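Home | About Us | Services | Supply Desk | Reports | Contact

About Favano Medical Logistics

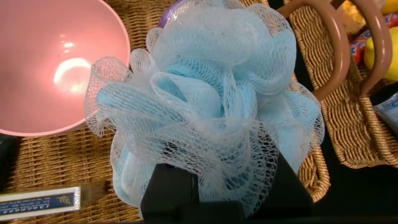 Favano plans and runs the delivery of medicines, basic hygiene items and clinic supplies to places where roads, phones or fuel cannot be relied on. We work under contract to hospitals, district health offices and relief agencies. We do not treat patients and we do not sell medicines.

The company is registered in Dastamville, where the main store, the supply desk and the cold rooms are on one site. A second store at Potolby handles items that can be kept at room temperature, such as dressings, gloves, soap and rehydration salts. The two stores use the same stock codes, and either can fill an order if the other is closed.

What we do

Most of our work falls under standing supply agreements. A clinic or hospital gives us a list of items, the lowest stock level it will accept for each, and the number of days it can hold out without a delivery. We set the delivery schedule from those figures. Insulin, dialysis supplies and blood pressure medicines are planned first. Other items are loaded in the space that remains.

When normal contact with a site is lost, the agreement moves to what we call a silent schedule. Deliveries continue at the last agreed level without a new order. The driver carries a paper stock sheet, which the pharmacist on site fills in and signs, and the next load is adjusted from it. A site stays on the silent schedule until it has been able to place two orders in a row by phone or online.

The desk in Dastamville tracks 1,385 stock items and supplies 36 sites. Nearly 2,000 cartons leave the two stores in a normal month. Cold items travel in sealed boxes with a temperature logger in each box. If a logger shows a reading outside the permitted range, the box is held at the site and is not released until the client's pharmacist has reviewed the record.

Vik

Vik is the stock and route program we use. It was written in house and runs on an ordinary laptop with no network connection. Each copy holds the full stock list, the route sheets and the last count from every site. Copies are matched when a vehicle returns to the store. Where two records disagree, the signed paper sheet is taken as correct.

Clients may use Vik at no added cost during the term of an agreement. We do not license it separately.

Access and neutrality

Favano carries supplies to any licensed health facility covered by an agreement. Vehicles carry no passengers, mail or cash. Load lists are open to inspection at checkpoints, but they do not include patient names, and we do not hold patient records of any kind.

Staff

We employ 18 people in stores, transport, the supply desk and quality control. Drivers are paid by the day and not by the trip. A driver may turn back at any point on a route and is not required to get approval first.

Reports

Delivery figures, late loads and cold box failures are published twice a year. The next report is due in May. Older reports can be requested from the supply desk in print or as a file.

Page last reviewed April 2024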